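About Derno

Derno makes grippers, the part at the end of a robot arm that does the holding. We would like to say we have always been good at holding things. There is a dent in the floor of our first workshop that says otherwise, and we have put a brass ring around it so visitors know where to look.

The dent dates from November of our second year. We had sold a gripper called Pandia to a bottling line, and Pandia had one job when the power went out, namely to keep its grip. The spring that was supposed to take over did take over. It had been fitted backward, so it took over in the direction of open. The object in its fingers during our own acceptance test was a steel block, and the person standing nearest was our founder, Zhuoran Guo, who still has all ten toes and has been insufferable on the subject of safety shoes ever since.

We called back every Pandia we had shipped, 115 of them. Then we went through the drawings and found that the spring could be put in either way and would look perfectly happy both times. The assembly sheet said "insert spring." It did not feel the need to go on.

A lot of how we work now comes out of that week. Springs in our current model, Jia, have one end wider than the other and won't go in wrong unless you bring a hammer. Every unit has its power pulled 300 times while loaded before it gets a serial number. Anyone in the building can stop a shipment, including the people in accounting, who have done it twice and were right once.

Our fault log is called Fokine, after nothing anyone can remember. It has 209 entries and is open to customers. Entry one is the dent. Some of the later ones are less dramatic (a label glued over a vent hole, a cable tie that worked as a brake), and a few of them are embarrassing in ways we'd need a whiteboard to explain.

Since July 2020 we have also been failing in simulation, where the floor is cheaper. New control software has to get through 2,000 simulated runs in cluttered rooms before it touches metal. We tilt the viewpoint, crowd the furniture, cut the power mid-reach and see what the fingers do. Mostly they behave. When they don't, it goes in Fokine with everything else. 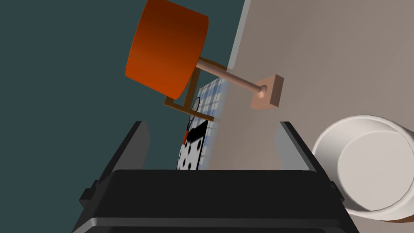 Customers are free to comment on log entries, and they do. Under the one for the simulator, Marit wrote that a simulated power cut is a very polite power cut, and that on her line the voltage sags and comes back three times before it makes up its mind. She asked whether we had tried that. We hadn't. Jia let go on the second sag.

The fix took eleven days and is in all current firmware. If you have an older Jia, the service desk will update it free of charge. Until then, please keep your feet out from under it.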